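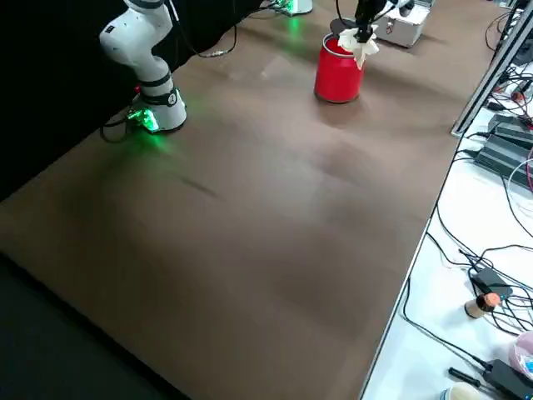
Two-arm cell, tissue and red cup task, gripper over the opening.

I spent most of November on the planner for this setup. Magsi, our task layer, used to treat the cup rim as a plain collision cylinder, so every approach with a tissue in the fingers was rejected. The tissue hangs over the rim and the checker flagged it as contact.

The fix has 2 parts. Held soft objects now go in a separate collision group that may touch the cup but not the other arm. The descent is handed over from the trajectory planner to a force-limited controller 3 cm above the rim.

Planning time dropped from 337 ms to 280 ms, mostly from skipping the cloth mesh. Perception is unchanged - Tostau still segments crumpled white against brown well enough, although the reflections on the tabletop cost me a threshold.

Config is in the Zikus branch. Retreat motion is still hardcoded.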